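Talk notes, 10/12/2023. Looking after the two-arm cell. 13 slides, keep it moving

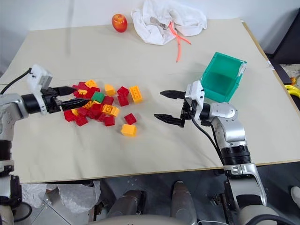

*Slide 1. Blocks between the grippers, teal bin at right, both arms over the table.*

**Open**

- Who we are, one line only. Nulard does the software side, Laing is the building, the cell is ours to keep running
- Talk is upkeep. Not models, not results. Say so early or the Q&A goes sideways
- Ask who has one arm, who has two. Hands up

**Slide 2: table**

- Plain beige top, plain white wall. Keep it that way. We tried a patterned mat in April and spent a week chasing bad grasps before someone pulled it off
- Wipe down every morning, dry cloth first. Spray leaves a shine the cameras pick up
- Don't move the table. If you move the table, you recalibrate. No exceptions, yes even a nudge

**Slide 3: cables** (slow down here, this is the one people write down)

- Back to slide 1 for a sec. Black cable loops off the upper part of the left arm. On the right there's one running from the gripper down the forearm
- Loop has to have slack at full reach AND not catch at full tuck. Check both ends of travel by hand, power off
- First failure we had was a cable. Second too. Intermittent gripper dropout, looked like software, wasn't
- Log it the first time it drops, don't wait for the third
- Spare cables: 12 on the shelf. Sounds like a lot. Reorder when you open the last bag

**Slide 4: fingers**

- Black fingers, two per gripper. Check for play every shift. Wiggle test: hold the housing, push each finger sideways, should feel nothing
- Wear shows on the inside faces first. Run a thumbnail down them
- Swap fingers in pairs, never one. Mismatched wear and the block twists on pickup
- Torque per the Kindent sheet taped inside the cabinet door. Don't guess it, don't use the long wrench
- After a swap: close, open, close, then re-zero. Then one slow pick on a red block before anyone hits auto

**Slide 5: joints**

- Listen. Really. Run the slow sweep with the room quiet, one arm at a time
- Wipe the joint rings, dust builds up there. No solvent
- Left arm wrist fault was code 324 for us, bad seating on a connector. Reseat, clear, rerun sweep. Took us a day to find, should take you ten minuts

**Slide 6: both arms together**

- Facing each other over one pile, so collision zone is the middle of the table, right where all the work is
- Jog one arm only, park the other first. Written on the wall now
- Check the soft limits after any software update. Update once wiped ours. Lucky, only scuffed a housing

**Slide 7: props are part of the machine**

- Blocks, bin, bag, apple. All get a check
- Blocks: pull out chipped ones. Grit in the studs = slips
- Bin is tilted, open top up and back toward the wall. Mark your own bin position on the setup card
- Drawstring on the bag is the sneaky one. Orange cord, trails out over the table. Keep it clear of finger pivots, check after every reset

**Slide 8: log**

- Ulis is just our shared log. Could be a spreadsheet. Entry 1014 is the cable dropout, show the screenshot, explain the three wrong guesses above it
- Date, arm, joint, what you touched. Four fields. We had eleven and no one filled them in

**Slides 9 to 12:** checklists, flip thru quickly, link is on the last one. Don't read them out!!

**Slide 13: questions**

- If asked about cost: spares and hours only, not the arms
- If asked re: lube schedule, say follow the maker, we don't open the joints
- Water. Clicker batteries. Repeat the question into the mic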